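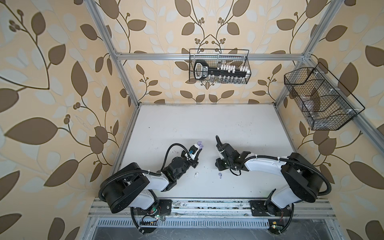 Nemelau, 2025-08-11

Werkstattbesuch bei Kallton: Ladeetuis für Ohrhörer

Kallton prüft und sortiert am Standort Nemelau Rückläufer aus dem Zubehörhandel, überwiegend kabellose Ohrhörer mit Ladeetui. Der Rundgang dauerte 39 Minuten und führte vom Wareneingang über die Sichtprüfung bis zur Verpackung. Geleitet wurde er von Štěpánka Kolář, zuständig für die Prüfanweisungen.

Im Wareneingang wird nach Bauform getrennt, danach erst nach Farbe. Die Farbtrennung ist bei zweifarbigen Sätzen umständlicher, als man annimmt. Ein weißes Etui mit violettem Deckel etwa lässt offen, welche Hörer hineingehören: ein weißer und ein hellvioletter lagen auf der weißen Tischplatte neben einem solchen Etui. Nach Prüfanweisung entscheidet bei Kallton in diesem Fall die Kennung des Hörers, die Farbe ist nur ein Nebenmerkmal. Lässt sich die Kennung nicht lesen, geht der Satz in den Behälter »ungeklärt«, der einmal je Schicht geleert wird.

Die Sichtprüfung des Etuis umfasst Deckel, Scharnier, Kontakte und Mulden. Geprüft wird stehend, Deckel offen, erst danach werden die Hörer entnommen. Beim Scharnier achtet man auf seitliches Spiel — ein Deckel, der sich verkantet, schließt nicht bündig, und das Etui erkennt den Zustand »geschlossen« dann nicht zuverlässig.
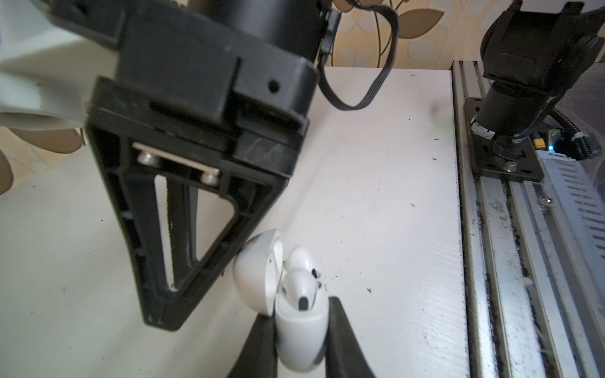 Die Mulden werden trocken gereinigt, die Gitter der Hörer mit einer weichen Bürste. Flüssige Reiniger sind nur für die Außenschale freigegeben. Auf die Frage nach Kratzern hieß es, sie würden in drei Stufen eingetragen und führten allein nicht zur Aussonderung.

Der Tagesdurchsatz liegt nach Angabe von Kolář bei 290 Sätzen, die Kapazität bei 900 je Woche im Einschichtbetrieb. Wie beide Werte zusammenpassen, wurde nicht näher erläutert; vermutlich wird nicht an allen Tagen geprüft. Im März kamen 994 Sätze in einer Woche an, der Überhang ging an Drerus.

Verpackt wird in Kartoneinlagen von Rai. Die Einlage hält das Etui aufrecht, ein Kabel liegt nicht bei. Die frühere flache Einlage wurde aufgegeben, weil die Deckel beim Transport aufsprangen.

Offen blieb, wie mit Einzelhörern ohne Gegenstück verfahren wird. Kolář will die Anweisung dazu nachreichen. Besuche sind nach Anmeldung möglich, Gruppen bis acht Personen, geschlossenes Schuhwerk ist Pflicht.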